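Budavix Newsletter -- Odds and Ends
Reading time: 1 min
Print | E-mail

Cord and string sort, round two. Thanks to all who sent in their drawer tangles, 87 bags so far and more on the way. Keep them coming thru May.

Same system as last time -- plastic baskets along the back of the table, one kind of thing per basket. String goes in by itself, please. Knots and all, dont cut them.

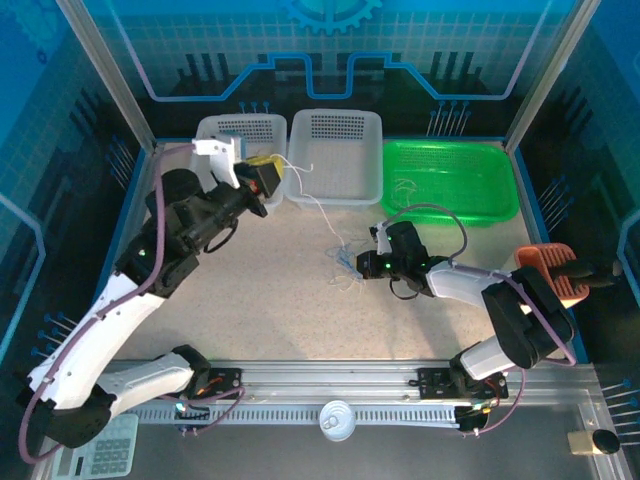

Huiling Fang says the thin stuff is the slowest. Pull from the loose end, never the middle. If a clump won't give, set it aside and go on to the next one. Shallow baskets are best for string, easier to reach into.

Still need: small baskets with holes, any color. Twist ties. Labels. Drop off at the Dasley desk before 4 pm, ask for Apostolos Bakalis.

Contact: Budavix office, ext. 293 | © Budavix | Back to top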